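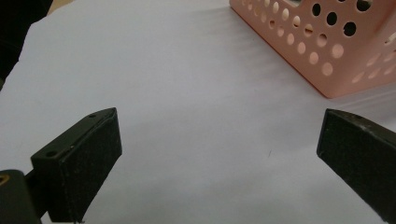 White paper over the work surface, with a pale pink perforated basket at one corner.

The Basket Cure

A tidying course wants you to cover your counter in paper and put your life in pink plastic. Our writer tried to believe.

The first thing you do in the Vindon method is tape down a sheet of paper. It has to be white, and it has to be big enough to cover whatever surface you have chosen to rescue. The second thing you do is put a basket on it. After that, according to the booklet, you should "pause and notice the calm."

I paused. I noticed that I couldn't get at the toaster.

Vindon is taught in the evenings above a fabric store in Tindville, and sold the rest of the time as a kit. The kit costs $119. For that you get a roll of paper, a set of plastic baskets, a pencil and the booklet, which is stapled and has a lot of white space in it, I suppose on principle. The baskets are made by a company called Uvero and they have holes all over. The booklet says this lets your belongings breathe. My belongings at the time were batteries, rubber bands and a bicycle key, and I had not been aware of them holding their breath.

I should say that I went in wanting it to work. My kitchen is in the back half of a house built in 1854, by someone who did not foresee chargers. There is one decent counter. It collects mail, tape, receipts, screws that came out of something, and a kind of grit I have never traced to its source. I've owned drawer dividers. I've owned a label maker, and lost it in a drawer.

The idea goes like this. Everything on the surface comes off. The paper goes down. Then each item is brought back, one at a time, and set on the white, where you look at it by itself and decide if it gets a basket or leaves the room. Anything you can't name a use for in the next month leaves. When the paper is clear and the baskets are full, you roll the paper up and you're done.

Gunhild Toft, who teaches the evening course, is a convincing woman. She used to lay out window displays, and she handles a stapler as if it had just come out of a museum crate. "On a busy counter you see the counter," she told our group. "On paper you see the thing." She put a potato peeler down in the middle of a big clean sheet and we all looked at it for longer than I have ever looked at a potato peeler.

And she's right about that part. A plain background does something. Put a mug of old pens on a cluttered shelf and your eye slides past it for years. Put the same mug on white paper under a lamp and you see the chewed caps and the one pen from a bank that closed. I threw out most of my pens that night. I would not have done it otherwise.

But that's paper. You can get it anywhere. The rest of the method is baskets, and I have my doubts about baskets.

A basket is a very good place to put something you haven't decided about. It has sides, so the pile stops looking like a pile. It has a color, so it looks as though a choice was made. Mine now hold the same batteries, the same rubber bands and the same key, and I can't tell which of the batteries are dead any better than I could before. What has changed is that the mess has handles. When people come over I can carry it upstairs.

The holes are a problem too. Small screws go through them. So do thumbtacks, and pencils poke out at angles and catch on your sleeve. When I raised this in class, Gunhild suggested lining the basket with a piece of the paper. So I did, and now I had a box, which I could have had to start with.

I also asked why pink. There was some talk of warmth. Another woman in the class said it was the color that was left, and I found her the more persuasive of the two.

To be fair to Vindon, the competition is worse. I spent 2 weeks last November with the Lagman system, which runs on clear bins and a color chart, and which asked me to write down where I keep the scissors. I keep the scissors wherever I last used the scissors. A chart was never going to get between us. Vindon at least has you handle your stuff, and an evening spent picking up every object you own from one counter is uncomfortable in a useful way. I found 3 tape measures. I kept all of them, though I'm told this was a failure of nerve.

The booklet recommends repeating the process every season with fresh paper, and there are refill rolls for sale near the door of the classroom. I haven't bought one. I turned the old sheet over and used the back, and when that was marked up too I cut it into squares for shopping lists.

One basket has earned its keep. It sits by the sink and holds the scrub brush and the sponge, and water runs out through the holes, as you would expect. The others are on top of the refrigerator, stacked inside one another, waiting for me to decide what they're for. The mail is back on the counter. I think the key may be under it.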